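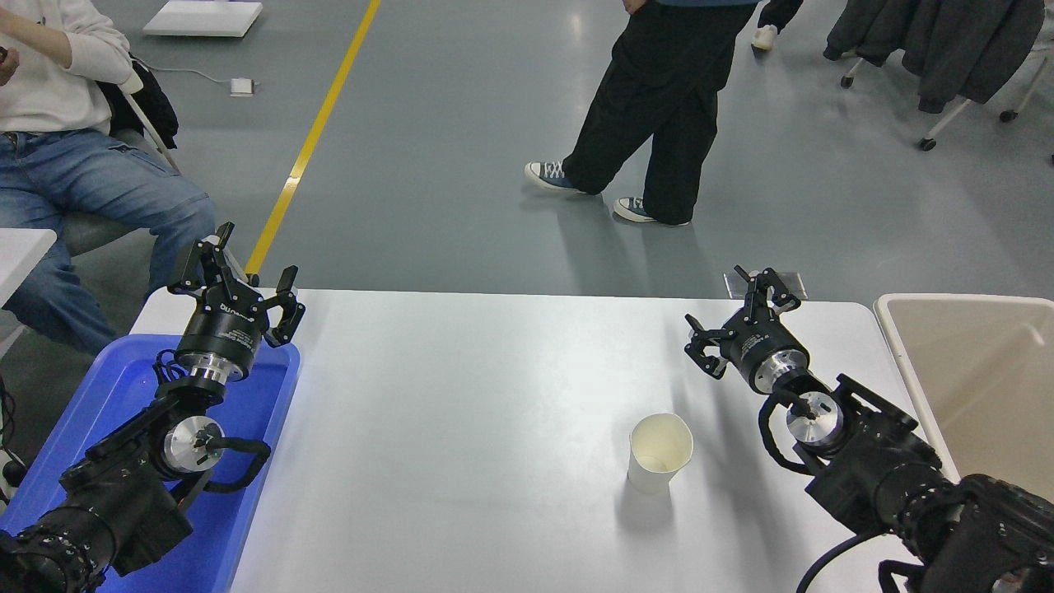
Jhonatan Lozano wrote to us on Sunday wanting to know whether a white tabletop wasn't a terrible choice for a workroom, and whether we didn't spend half our lives wiping it. He has a dark one at home and says it forgives him everything except flour.

The white table, with the blue tray on the left and a paper cup standing out in the middle. The yellow line on the floor runs off behind it.

Well, Jhonatan, we do wipe it a good deal, and I still wouldn't trade. Small dark things show up on it right away (screws, pen caps, the little rubber feet that come off everything we own), and after years of a brown table at the old place on Avram Street that feels like a luxury to me. The overhead lights do leave a shine across it, I'll grant you that, and if you sit on the wrong side late in the afternoon you'll find yourself shifting your chair.

Welcome to the Bulico room page, for those of you coming to it fresh! We moved in back in July. I'm adding to the page as I get to it, so please be patient with me.

A word on the trays, which get more mail than anything else. They're bright blue plastic with a raised lip, and the lip is the whole point of them. Hernán Apaza talked me into it after I had priced some very handsome flat ones from Itard, and I'm glad he did. Whatever you're in the middle of goes into the tray, and when somebody else needs the table you lift the lot and carry it off. Please put them back on the left-hand side when you're done – I know it sounds fussy.

The big beige bin lives to the right of the table. I picked it for the rounded rim, having caught my sleeve on the square kind more often than I'd like to admit. We had a smaller one for the first few weeks and it was full by lunch every day.

Paper cups: we bought a sleeve of 200 from Adesen and they've been used for everything, coffee least of all. They hold pencils and odd washers, and one held a bean plant for a while. If you need a cup for a project, take one. If you take the last one, there's a list on the door.

Then the floor, which was here before we were. It's a smooth epoxy in a color I call gray-green and Hernán calls pond. It sweeps beautifully, and the yellow lines came with it. We talked about painting over them, and somebody even brought in a can of paint, but by then we'd all grown fond of them and the can went home again.

The shelves and the sink corner will go up next, once I've put the shelves in some kind of order. The room is open until nine on weeknights, and the side door sticks, so give it a good push.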